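Buying your first arm: questions we get about money, planning and what to order when

Updated 5 December 2023 by Mareike Fuchs, with help from Kai Frerichs and Sheldon Sawatzky

We run the equipment library at Ollero and help small shops, labs and school workshops work out what a tabletop arm setup is going to cost them. I love this part of the job (spreadsheets and robots in one day!), so if your question is missing, send it in and I'll add it.

Where do I start if I have no budget figure yet?

Start with the objects. Put the things you want moved on a table, measure the widest and the narrowest, and weigh the heaviest. Those three numbers rule out more arms than any price list will. After that, measure the table. People skip the table and then find out in the delivery week that the base plate hangs over the edge.

How much of the budget should go to the arm itself?

Less than you think! Our own planning sheet puts 60 percent on the arm and controller and leaves the rest for fingers, mounts, cables, a decent table, spares and shipping. Kai argues for an even smaller share, and for a school workshop I'd go along with him. An arm with one set of fingers and no spare cable spends a lot of time standing still.

Is it worth paying for a wrist camera?

If you sort or place small things, I'd say so. You get a close look at the fingers and at whatever they're holding, and that makes it much easier to sort out a bad grip from a bad position. Price the mount and the longer cable along with it. We paid $78 for a mount on the Comatetti arm and had completely forgotten to put it in the plan.

Which fingers should I order first?

The plain parallel ones, plus a softer or slotted pair if your objects are round or thin. Fingers are cheap next to everything else in the order, and swapping them is the quickest improvement you can make to a setup. Get the bolt pattern in writing before you buy from a second supplier. Sheldon keeps a drawer of lovely fingers that fit none of our arms.
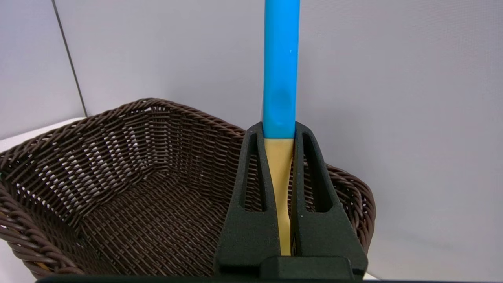
How many spare sets of fingers should we budget for in the first year?

Two full sets per gripper, plus a bag of the screws that hold them on. The first set goes while people are still learning the speeds, usually against the table, and the second carries you through the weeks when a reorder is stuck somewhere. If you print your own, budget for the material and for a few hours of somebody's time, and save the print settings with the file.

Can we print fingers and skip the supplier?

You can, and it's great fun. Printed fingers are a good match for light objects and for trying out shapes before you commit. For heavy or repeated work I'd still buy at least one made set so you have something to compare against.

What about test objects and containers? Do those really need a line?

Please give them a line! Baskets, bins, trays and a mix of things in different shapes and colors come to very little, but if there's no line for them, someone ends up raiding the kitchen. We allowed $490 for the Gidudik bench, and that included replacements.

Should we rent before we buy?

If you've never had an arm in the building, a rental is a lovely way to learn what you need. Bastian Brinkmann from our bookings desk suggests at least 24 working days. Anything shorter and you spend most of it unpacking, leveling and reading manuals. Ask whether the rental fee can be taken off a later purchase, and whether fingers are included (often they aren't).

How do I plan for the cost of people's time?

Write it down as hours, with names next to them. Someone has to set up, someone has to reset the table between runs, and someone has to order parts. Edeltraud Teuber made us a one-page sheet for this and it has changed more budgets than anything else we hand out. Ask at the desk for a copy.

When should we place the order?

As soon as the table and the power outlets are settled. Orders placed in December tend to sit until the new year, so ask each supplier for a ship date, and have the fingers and mounts sent ahead of the arm if they'll do it.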